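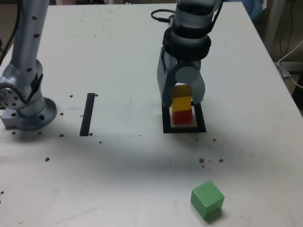 Two robot arms and a little stack of blocks

Hello again from the cellar, and sorry this one is short – we spent most of the week putting the new porter into bottles and my thumbs are sore from the capper.

So, the porter. It's called Mukeck, it comes in at just over 4 percent, and I'm really happy with it. Hsin-yi Fang wrote the recipe back in July when it was far too hot to be thinking about dark beer, and she kept telling me to leave more room for the brown malt. She was right (I've told her so twice now and she'd like it in writing, so there you go). It's drier than last winter's, with a bit of burnt toast at the end, and it's lovely with a strong cheddar. We got 970 bottles out of the batch and 358 of them are already spoken for by the Gotthorpe pubs, so if you want a case for the new year please don't hang about!

Cases hold 20 bottles. You can mix Mukeck with the Tatemer pale if you like, but tell us when you order, not when you're standing at the hatch with the trunk open. The pale is a little hazier than usual this time. I changed the yeast and I think it tastes better, more peach and less grass, though Muthoni Shirima at the Gotthorpe taproom disagrees and has asked for the old one back. Try both if she still has a keg on and let me know whose side you're on.

Growlers: we still have a heap of brown glass ones that people dropped off without a name. If one is yours, come and get it before the end of the month. Anything left after that gets washed and goes on the shelf.

The Mutiso saison is still in the barrels. I pulled a sample on Monday and it has a nice lemony sourness but not much else going on yet, so I'm leaving it alone until spring, or longer if it needs it. I know some of you were hoping for bottles by now – so was I.

The hatch is shut today and tomorrow, then open as normal from Friday at noon. Bring your empties back, caps off, rinsed if you can manage it.

2019-12-25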